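Step 2: Lay out the table and split the trials

Cover the table with kraft paper and tape a grid on it. Write down the cell for each object before every trial, so a second person can reset the layout from your notes.

Our task uses a copper-colored wire wine rack, dark wine bottles and a wooden tray. Reflective wire is hard on depth cameras — use it if you want a fair test. 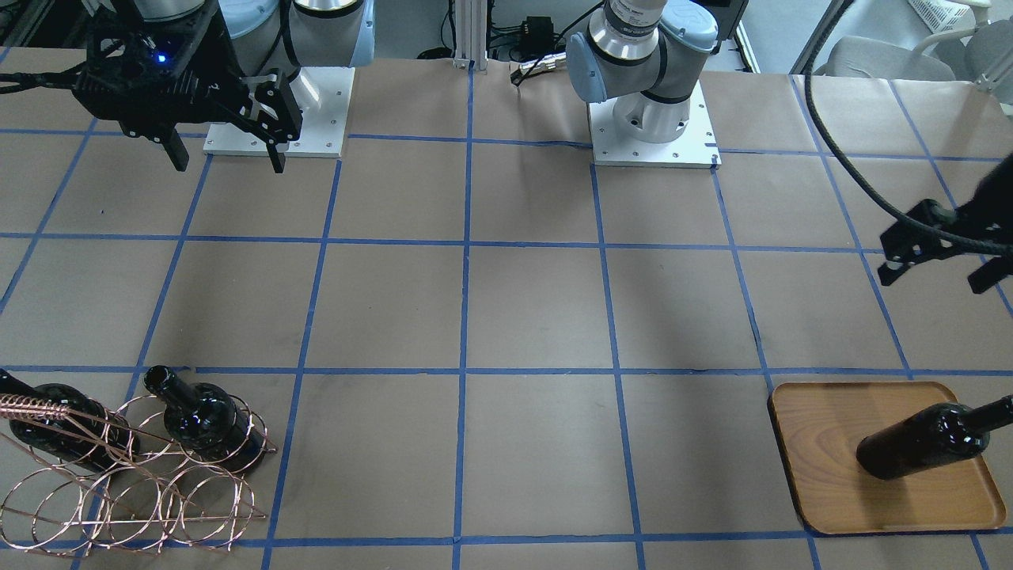 Photo: Yoon-hee Byun / Walach

Run 100 trials in all. Keep the arm bases bolted in the same spot throughout, and move the tray to a new cell every 5 trials. With placement fixed, our policy looked much better than it was. With the grid it finished 78.

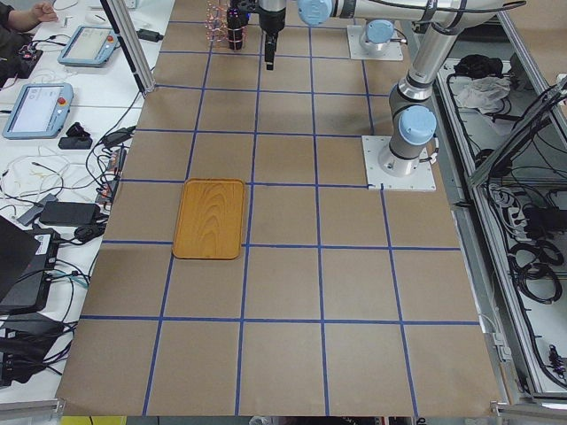
Tray near a tape line, left of center on the grid.

Score a trial as failed if it needs more than 3 regrasps. Save the failures in their own folder — you will need them for step 3.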